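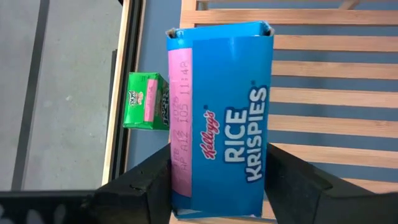
Caixa azul de Rice Krispies, da Kellogg's, com a parte de cima aberta.

3. Passar as aplicações do telemóvel antigo para o novo com o Ditonska

Se chegaste aqui já tens o Ditonska instalado nos dois telemóveis (secção 2) e os dois ligados à mesma rede. Eu faço isto sempre com a bateria acima de metade, porque uma vez fiquei a meio da cópia e tive de recomeçar tudo. Deixa também os carregadores à mão.

Antes de começar, uma palavra sobre o que vai e o que não vai. O Ditonska copia o ficheiro APK de cada aplicação, e os pedaços extra quando a aplicação vem dividida em vários. Não copia as tuas conversas, os níveis dos jogos nem as palavras-passe guardadas. Para isso continuo a usar a cópia de segurança do próprio sistema, que explico na secção 5.

3.1 Preparar o telemóvel antigo

1. Abre o Ditonska e toca no menu do canto superior esquerdo.
2. Escolhe "Origem". O ecrã fica com uma barra verde no topo.
3. Quando pedir acesso ao armazenamento, aceita. Se recusaste sem querer, vai às Definições do Android, Aplicações, Ditonska, Permissões, e liga-o lá.
4. Toca em "Ler aplicações" e espera. No meu telefone velho, um Hedari com 200 aplicações (sim, eu sei, tenho de fazer limpeza!), a lista demora um bocadinho a aparecer e parece que encravou. Deixa estar.
5. Marca as que queres levar. O botão "Todas" também apanha as do sistema se tiveres essa opção ligada, por isso confirma primeiro que o filtro diz "Só instaladas por mim".

Nota: as aplicações do banco podem aparecer na lista, mas eu não as levo. Instala-as de novo a partir da loja oficial e faz o registo do aparelho como o banco manda.

3.2 Preparar o telemóvel novo

1. Abre o Ditonska e escolhe "Destino". A barra passa a azul.
2. Toca em "Criar código". Aparecem seis algarismos que duram 3 minutos.
3. Vai a Definições, Segurança, "Instalar aplicações desconhecidas", e autoriza o Ditonska. O nome deste menu muda de marca para marca - nos Ruangrit está dentro de "Privacidade" e chama-se "Fontes externas", andei imenso tempo à procura dele.
4. Volta ao Ditonska sem o fechar. Se o código entretanto caducou, cria outro.

Cuidado: esta autorização é para desligar no fim. Deixei-a ligada meses a fio no telefone anterior e não recomendo a ninguém.

3.3 Fazer a cópia

1. No telemóvel antigo, toca em "Enviar para" e escreve o código.
2. Confirma que o nome que aparece é mesmo o do teu aparelho. Em casa com muitos telefones é facílimo enganar-se.
3. Escolhe Wi-Fi ou Bluetooth. Eu escolho Wi-Fi sempre que posso. O Bluetooth serve bem para uma ou duas aplicações pequenas, mas para a lista toda é um desespero.
4. Toca em "Começar" e deixa os dois ecrãs ligados. Algumas marcas cortam a transferência assim que o ecrã se apaga, mesmo com a poupança de energia desligada.
5. No telemóvel novo, vai aceitando a instalação de cada aplicação. O Android pede confirmação uma a uma e o Ditonska não consegue saltar esse passo.

A minha última cópia deu 781 MB no total e correu sem sobressaltos. Se a tua for muito maior, divide em duas levas: primeiro as aplicações do dia a dia, depois os jogos.

3.4 Se preferires guardar em ficheiro

Nem sempre tens os dois telefones ao mesmo tempo na mão. Nesse caso:

1. No ecrã "Origem", marca as aplicações e toca em "Guardar em ficheiro".
2. Escolhe a pasta. Por defeito fica em Documentos/Ditonska, mas também podes apontar para um cartão de memória.
3. Dá um nome que reconheças daqui a uns tempos. Eu ponho o modelo e o mês, tipo "hedari-julho".
4. Copia o ficheiro para o computador com um cabo, ou envia-o para o Flonent se já usas esse serviço para guardar coisas.
5. No telemóvel novo, abre "Destino", toca em "Ler ficheiro" e segue a partir do passo 5 da secção 3.3.

Nota: por correio eletrónico só dá para ficheiros pequenos. Além disso, há serviços de correio que bloqueiam anexos APK sem avisar quem envia.

3.5 Mensagens de erro que já apanhei

"Código inválido": quase sempre é o código fora de prazo. Cria um novo.

"Pacote incompatível": a aplicação foi feita para outro tipo de processador ou para outra versão do Android. Instala-a pela loja, que escolhe a versão certa para o teu aparelho.

"Erro 1,071": falta de espaço no destino. O número aparece mesmo assim, com a vírgula, porque esta mensagem ficou por traduzir. Liberta espaço e repete só as aplicações em falta - o Ditonska lembra-se das que já passaram.

"Ligação perdida": aproxima os aparelhos, desliga a VPN se tiveres uma e volta a tentar. Se insistir em falhar, reinicia os dois.

3.6 No fim

Volta às definições do telemóvel novo e retira a autorização da secção 3.2, passo 3. Abre depois as aplicações que usas mais e vê se arrancam bem. Não apagues nada do telemóvel antigo antes disso!

Secção revista na terça-feira, 4 de fevereiro de 2025. Continua em: 4. Contactos e calendário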